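Living with a wood table (and everything that lands on it)

I've had a pale wooden table in every kitchen since my first apartment in Staltbridge, and I've made every mistake you can make on one. Rings, crayon, a candle that leaned over one December and left a red puddle the size of my hand. So these are the habits that stuck!

First one, and it's the easiest: look at the table in daylight before you clean anything. Kitchen bulbs hide a lot.

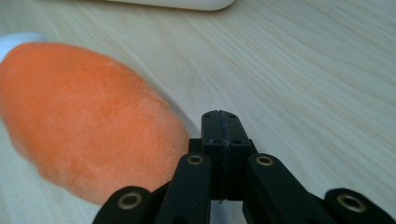
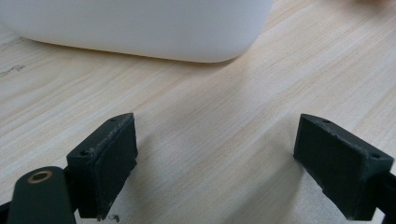

Pale wood, fine grain, things sitting on it.

For everyday wiping I use a cloth wrung out until it barely feels damp, and I go with the grain. A drop of dish soap in a bowl of warm water is plenty. Then a dry towel right behind it – don't let water sit, not even while you answer the phone.

White rings are usually moisture caught in the finish. Try a little mayonnaise (I know, I know) left on for 14 minutes, then buffed off. My neighbor Yi-an Koo swears by plain petroleum jelly overnight, and her table looks better than mine, so take your pick. Dark rings have gone deeper and you'll probably be sanding.

For wax, put a bag of ice on it, wait till it's brittle, and lift it with an old plastic card. Slowly! I gouged mine the first time and had to live with it for 3 years.

Sticky label gunk comes off with a dab of cooking oil. Test it underneath the table first, especially if you don't know what finish you have.

And if the table is oiled and not varnished, give it a fresh thin coat every 4 months or so. Lay the used rags out flat outdoors until they're completely dry, because oily rags in a heap can catch fire.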